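Home | Downloads | Manual | Forum | Log in

We use cookies to remember your language and region. Accept | Settings

Section 3: Setting up co-op play in Skusema

Co-op is where Skusema really opens up, and getting a friend into your game takes only a few minutes!

Before you start, update both copies of the game to patch 1585 or later. Players on older patches won't see each other in the lobby.

1. From the title screen, choose Play, then Co-op, then Host.
2. Pick a save. Your guest joins at your story progress, so the Kemmont prologue is a lovely place to begin together.
3. Set the session to Private or Friends Only.
4. Press Create Code and send the code to your friend. It stays valid for 24 hours.
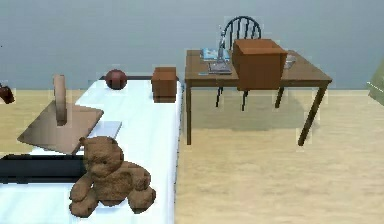

Teddy bear on the white-covered table.

5. When your guest shows up in the lobby, press Ready. Both of you must be ready before the map loads.

Note: Up to three guests can join one host. Each brings their own gear, and everyone keeps the loot they pick up (yes, even the rare stuff!).

CAUTION: Don't close the game while the save icon is spinning. You could lose progress from the current chapter.

If the connection drops

The host's game pauses for 90 seconds and holds the guest's spot. To get back in:

1. Choose Rejoin from the title screen.
2. If Rejoin is grayed out, ask the host for a new code.
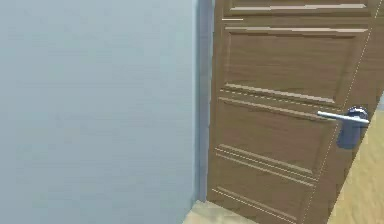

3. Still stuck? Both players should switch the server region to Trellitz under Options > Network, then restart the game.

Split screen works too, and it's a blast on a big TV. Plug in a second controller, press any button on it, and choose Vieira or one of your unlocked characters.

Note: Split screen turns off photo mode until the second player leaves.

Guide by Hòa Lại, updated 5 September 2023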